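手持夹爪闭合滞后故障

手持夹爪闭合滞后故障(常简称“闭合滞后”)是手持式数据采集夹爪的一类故障,指操作者已经扣下扳机,而夹爪记录的开合宽度与两指的实际间距不一致,或在时间上落后于实际动作。用这类记录训练出的抓取策略,常在物体尚未夹紧时就开始提起,造成滑落,也可能在物体已经夹住后继续加力,造成挤压变形。该名称因Plernum项目的内部调查而在小范围内流传,后来也用来称呼其他项目中的同类现象。

背景

Plernum是一个面向家庭物品整理的模仿学习项目,由Behrouz Ghorbani主持,数据采集部分由Misaki Oda负责。项目不在实验室搭建布景,而由采集员携带手持夹爪进入住户家中,在餐桌、茶几和厨房台面上完成抓取、移动和放回等动作。夹爪上的相机记录画面,开合宽度由指根处的编码器给出,两路数据各自带时间戳,事后再合并。

采集规程把物品分为三类:硬质物品,如陶瓷杯、保温壶;软包装物品,如湿巾、纸巾;易碎或形状不规则的物品,如干花、带叶的枝条。前两类允许直接夹取,第三类只作为桌面上的障碍物保留,不作为抓取对象。规程要求桌面保持住户平时的样子,只移走刀具和盛有热水的容器。

故障经过

项目第一批家庭数据共有2,572段。机械臂上的首次复现测试中,硬质物品的表现与预期接近,软包装物品则频繁滑落。机械臂通常能到达正确位置,两指也向物体合拢,但提起动作开始得过早,包装从指垫之间滑出,落回桌面。有一次测试中,一包湿巾滑落后碰倒旁边的杯子,杯子滚下桌沿摔碎。测试人员当时站在围栏外,无人受伤。

起初的判断是指垫磨损。负责硬件的Keyvan Moradi更换了全部橡胶指垫,并用同一物品重复测试,滑落仍然出现。随后的判断是训练数据中软包装物品太少,项目组为此补采了一批,重新训练后滑落次数没有明显下降。补采数据用的是同一套夹爪和同一版合并程序,后来被认为是这一步未能奏效的直接原因。

转机出现在逐帧核对中。Shirin Rostami把画面与宽度曲线并排播放,发现画面中两指已经贴住包装时,曲线仍处在下降段。她从补采数据和第一批数据中抽出143段进行人工标注,其中54段存在可以辨认的滞后,几乎全部集中在软包装物品上。

原因

调查报告把故障归为两个相互叠加的原因。

第一个原因在时间同步。合并程序以文件开始写入的时刻作为两路数据的共同起点,而编码器数据要等缓冲区首次填满后才开始写入。缓冲区填满所需的时间随采样负载变化,因此每段数据的偏移量并不相同,用一个固定值无法修正。

第二个原因在机械结构。夹爪两指由连杆和销轴带动,销轴螺钉在反复使用后会松动,连杆之间出现间隙。编码器装在驱动一侧,测得的是驱动轴的转角,两指之间的真实距离由转角换算而来。存在间隙时,扳机回松的最初一小段行程不会使两指张开,换算出的宽度却已经变大。夹取硬质物品时,两指碰到物体后立即受阻,间隙的影响较小;夹取软包装时,指垫与包装同时变形,宽度变化缓慢,误差在曲线上延续的时间较长。

单独出现任何一个原因时,训练出的策略大多仍能完成抓取。两者同时存在时,策略学到的“已夹紧”宽度偏大,提起时机也偏早。

易发生的物品与场合

容器类湿巾是报告中列举最多的一种。这类物品横放时两端受力,中部可以弯曲,指垫压在两端与压在中部时,宽度曲线的形状差别很大。报告建议对同一件物品至少记录横放和竖放两种姿态,并在标注中写明受力位置。

桌面拥挤也会加重后果。夹取对象附近如果有花瓶、杯子和较高的壶,操作者往往放慢合拢动作,以免指节外侧碰到周围物品,慢速合拢又会拉长曲线的下降段,使滞后更难用自动方法检出。深色光亮的桌面则会产生反光,依靠画面边缘判断接触时刻的程序在这种桌面上误判较多,需要人工复核。

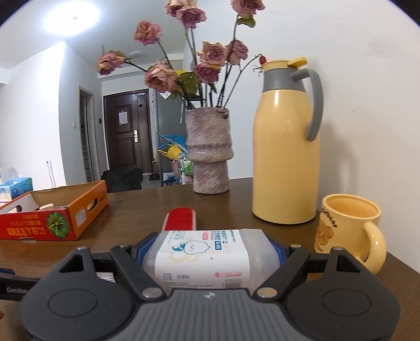 检测方法

最常用的检测方法是标准块测试。操作者夹住一块已知宽度的硬质标准块,保持片刻后松开,再夹住一块同宽度的泡沫块,重复同样的动作。两次记录的稳定宽度之差若超过允许值,即判为存在间隙。测试应在每次进入住户家中之前进行,采集结束后再做一次。

时间偏移用敲击法检查。操作者在录制开始后使两指快速空合一次,画面中两指相碰的那一帧应与曲线的最低点对齐。敲击法只能给出该段数据的偏移量,不能推及其他数据,因此每一段都要敲击。早期数据没有敲击动作,只能用人工标注接触帧的办法估计。

自动筛查程序由Zohreh Daneshvar编写,名为Clikis。该程序从画面中估计两指尖端的距离,与编码器曲线作互相关,给出偏移量和可信度。可信度低的片段转交人工处理。程序在指垫颜色与背景反差较大时效果较好;指垫被透明包装遮挡,或者包装表面有强反光时,可信度会明显下降。

处理措施

项目组在合并程序中取消了以写入时刻对齐的做法,改为由同一时钟给两路数据打标,缓冲区中的数据保留各自的采样时刻。修改后的版本于2024年11月18日启用,此前版本生成的合并文件全部停止用于训练,原始文件保留。

硬件方面的措施包括:
销轴螺钉加涂防松胶,并在螺钉头与连杆之间画标记线,标记线错位即停止使用。
每只夹爪附一张登记卡,记录标准块测试的结果和更换零件的情况。
指垫与销轴不再同时更换,以便分辨误差来自哪一处。
编码器由驱动侧改装到指侧的方案经过试制,因线缆容易被桌面物品钩住而没有采用。

机械臂一侧增加了夹紧确认步骤。两指合拢后,控制器先将物体上提很小的高度并停顿,比较提起前后的电机电流,差值不足时放下重试,重试2次仍不成功则放弃该物品并退回起始位置。测试台边缘加装了挡条,陶瓷和玻璃制品改用同形状的塑料件代替,直到策略通过全部软包装测试为止。

受影响的数据

第一批数据没有整体作废。硬质物品的片段经Clikis筛查后大部分重新合并使用。软包装物品的片段中,能确定接触帧的重新对齐,不能确定的移入单独目录,只用于训练视觉部分,不提供宽度信号。补采的数据按同样的办法处理。

原计划12月进行的公开演示改为内部评审。评审使用的物品清单由另一小组Golestani提供,采集员事先不知道清单内容。评审记录显示,软包装物品的滑落明显减少,剩余的失败多与包装表面光滑和抓取位置偏离有关,与闭合滞后无关。

争议

对于“闭合滞后”这一名称是否恰当,存在不同看法。Moradi认为间隙误差与时间无关,在扳机静止时同样存在,把它称为滞后容易使维修人员只检查时钟而忽略螺钉。他主张分别使用“同步偏移”和“连杆间隙”。Oda则认为两者在曲线上的表现相近,采集员在现场无法区分,统一的名称便于上报。项目后来的表格保留了“闭合滞后”作为上报项,维修单上再分为两栏填写。

另一处分歧涉及采集员的操作习惯。报告初稿曾把合拢速度过慢列为第三个原因,定稿时删去,改列为加重因素。Rostami在审阅意见中指出,慢速合拢在拥挤的桌面上属于正常操作,要求采集员加快动作会增加碰倒物品的风险,也会使数据偏离日常使用时的情况。

同类现象

Fodau平台在使用线缆驱动的手持夹爪时也报告过相似的曲线错位,其原因是线缆伸长,而非销轴间隙。线缆伸长造成的误差随使用时间单向累积,重新标定后消失;销轴间隙造成的误差在张开和闭合两个方向上不对称,重新标定只能抵消其中一个方向。维修时可以据此作初步区分:标定后只在张开方向出现误差的,应先检查销轴。

参见

手持夹爪
编码器
时间同步
模仿学习
抓取失败检测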